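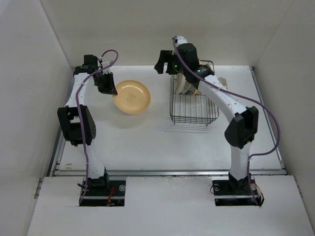
Shared-workspace rules for two-arm cells apply at Wikesel from the first powered test, including tests run with household items. The cell at Busbridge is set up for dish handling and is used on this page to show how the rules look in practice. Each arm has its own holding zone. The left arm has the plate, gripped at the rim, and the right arm is over the rear of the wire rack, where the dishes stand upright. Under rule 3 only one arm may be over the rack while the other is carrying. The arm that is carrying stays on its own side until the rack is clear.

Notes to the gallery

Enclosure. Walls on three sides, open at the front. No one reaches in while either arm is powered. The front line is treated as the limit for hands, sleeves and tools.

Cables. Signal cables follow the arm and must have enough slack at the elbow for full travel. A loop is accepted if it cannot catch on a rail or on the other arm. Check before each session and again after any change of gripper.

Speed. 100 mm per second during setting up, 400 mm per second in normal running. The higher figure is not used with crockery that can chip.

Inspection. Grippers are checked every 46 hours of running time and the base joints every 900. Entries go in the Lollgate log, with initials.

Stopping. The stop button is tested on Friday mornings with both arms moving and nothing held.

Rules drafted by Kiều Vũ, Busbridge. Corrections to the wording of rule 3 should be sent to the Hà office before the September issue.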